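4.2 Gripper and controller comparison

We use cookies to keep this site working and to measure how articles are read. Accept all | Manage settings

The two end effectors were compared on the same arm, at the same mounting height, and with the same fixed camera. Oso is a parallel gripper with rigid fingers. Fitonis has the same stroke but carries compliant fingertip pads, which deform under load and add a small lateral offset when the grasp is not centered on the object. Both were driven by the Lappalainen controller in its default impedance mode and, in a second block of trials, by a stiff position controller that we refer to as the baseline. Each of the four gripper and controller pairings was run for 276 trials. Wrist calibration was repeated after every gripper change, and the camera extrinsics were left untouched throughout.

The workspace is a low wooden table standing on carpet. We kept the household furniture behind it in place and left the room lighting low and warm, as most of the policy's training episodes had been recorded under similar light. The object set was drawn from the Clidley tabletop list, which mixes rigid, soft and hollow items. Distractor objects stayed on the table during every trial. Their positions were varied between blocks but not within a block, so that a change in success rate within a block could not be attributed to a new layout.

Two task families were used. In the stacking family, the arm has to bring one block onto another and release it without displacing the lower one. In the relocation family, the arm approaches a named object, lifts it, and sets it down in a target region or in a dish. Stacking is sensitive to finger compliance at the moment of contact between the blocks. Relocation is more sensitive to approach speed and to how well the controller settles before closing.

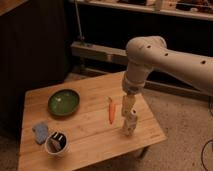
Contact detection differed between the two controllers. Lappalainen estimates the external force at the wrist from joint torques and stops the descent when the filtered estimate crosses a threshold. The baseline stops at a commanded height. With the baseline, an error in the estimated block height is passed directly to the contact, and the rigid Oso fingers have no way to absorb it. The Fitonis pads take up part of this error, at the cost of a slight rotation of the held block during release. We scored a stack as successful if the upper block remained in place for the full observation window after the fingers had opened and the arm had withdrawn.

Of the 276 trials with Fitonis under Lappalainen, 228 were scored as successful over both families. This was the highest count of the four pairings. Failures in this pairing were concentrated in stacking, where the upper block rotated during release and came to rest against the side of the lower one. Oso under Lappalainen failed less often in release but more often in grasping, mainly on round or tapered objects such as the carrot, which rolled between the rigid fingers when the closing axis was not square to its length. Both grippers lost performance under the baseline controller, and the loss was larger for Oso.

Approach speed was examined separately in the relocation family. The camera exposure was held fixed at a value chosen for the low light, and a fast transit therefore blurs the gripper in the recorded images. The policy takes these images as input, so blur near the target degrades the estimate of fingertip position at the point where it is needed most. We added a settling interval before closing, during which the arm holds its pose until 16 consecutive frames have been received.

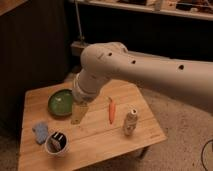

Figure 5. Gripper blurred over the tabletop, to the right of the green bowl. The carrot and a small bottle-shaped object are also on the table.

The settling interval reduced missed grasps for both grippers and had no measurable effect on release. Extending it to 30 frames gave no further gain and lengthened each trial, and we kept the shorter value for the remaining experiments. The effect was strongest for objects with a narrow cross section, where a small error in fingertip position is enough to push the object aside before the fingers close.

Two limitations apply to these results. The fingertip pads were not replaced between blocks, and wear may have lowered the friction available in the later trials. The fixed camera views the table from one side only, so a rotation of the upper block about the viewing axis is easier to score than one about the vertical. Section 4.3 repeats the stacking trials with a second camera mounted at the wrist.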